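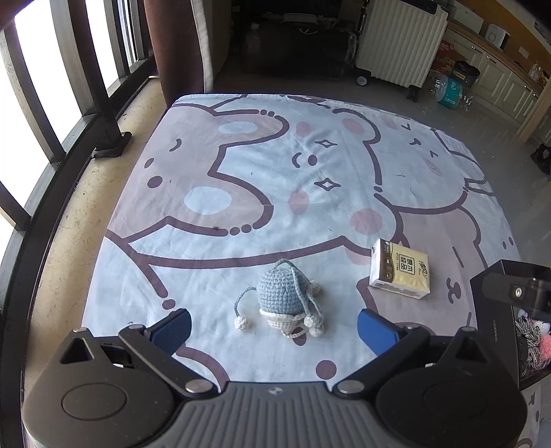 We're three months into the Povgate craft library now, and I wanted to get this update to you before the April review instead of leaving it to the last minute like I did with the first one. The short version is that people are borrowing the kits faster than I can repack them. The fall plan was mostly knitting squares and simple scarves, but what everybody keeps asking for is small crocheted pieces, the sort with a gray-blue dome top and white pom-poms on cords, so I've moved part of the yarn budget over to those. Total spending hasn't changed, only the split.

Loans first. We had 453 kit loans by the end of March, against the 200 we promised you in the application. I'd love to say I saw that coming, but I set the target by looking at how many shelves we had! Most of the loans went out from the main branch, and the Wolside branch picked up once we moved the kits away from the back stairs and next to the returns desk. Some 100 of the loans were renewals, so please read the big number with that in mind.

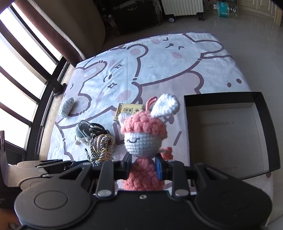
Crocheted doll with a coral-pink cap and white ears.

Beginners have been the nicest part of all this. The evening drop-in at Wolside starts at 6:30 and I usually have to start stacking chairs around people at 8:15 (they do not want to go home). A lot of them had never held a hook before. Working in the round is still where folks get stuck, so I rewrote that page of the booklet with bigger type and fewer abbreviations, and I'm getting a lot fewer panicked emails.

Now the stuff that hasn't gone so well. The Boiko yarn order came in late and two colors short, and for a couple of weeks we were lending kits with a substitute gray that splits if you look at it wrong. We've since moved the repeat order to Dalto – a bit more per ball, but it arrives when they say it will. Hooks are the other headache. The small sizes keep going missing, so every kit now has a checklist taped inside the lid and we go through it with the borrower at the desk. It slows down the line and a few people grumble.

The large-print booklet is written but not printed. I have one quote and I'm waiting on a second, and I'd like your okay to pay for it out of the leftover shelving money. The Wolside shelves came in under budget, so there's enough there to cover it.

Next up is a Saturday-style open house at the main branch, date still to be settled with the building office, and a second set of beginner kits for Wolside. I'll send the receipts separately once I've scanned the last batch.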